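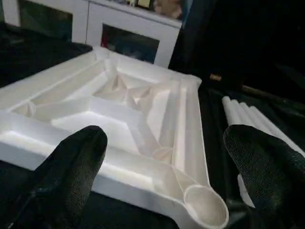
White tray, funnels in the middle

Workshop > Notebook > Glue and finish

5/3/18

Hide glue again. Batch from February is done for, smells like a wet dog and won't gel. Tossed it. New batch from the Drundside granules, soaked overnight in cold water, heated slow in the double pot. Skin formed twice, skimmed it both times.

Test joints on maple offcuts, all clamped the same. Numbers off the puller, in newtons:

Drundside, fresh — 2,276
Rillix liquid, out of the bottle — 2,143

Closer than I expected. Rillix gets a lot more open time so for the chair backs I'd probaby still use it. Leave the fresh stuff for veneer.
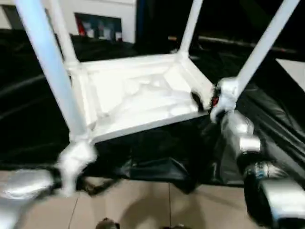
Stretcher joints on the Faulkner chairs are next. Seven to reglue, old glue has gone to powder in most of them and a knife tip gets it out. Work upside down, seat underside facing you and the legs in the air, same as the white stool. Easier to see squeeze-out that way. Warm the parts first or the glue chills before the tenon is home. Did one dry run, too slow. Need the clamps already open and laid out in order.

Pirnavora wants them back with the old finish left alone — so damp rag only, no scraping near the shellac.
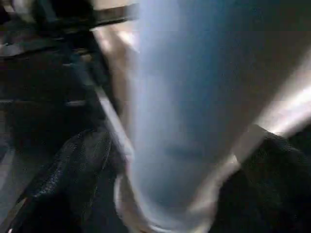 Rag water has to be warm too, forgot that on the dry run and it just smears. Change it every couple of joints. Also check the pot thermometer agianst the other one, they don't agree.

Order more granules. Hog bristle brush is shedding, get two.

7 comments | 7 shares

Back to top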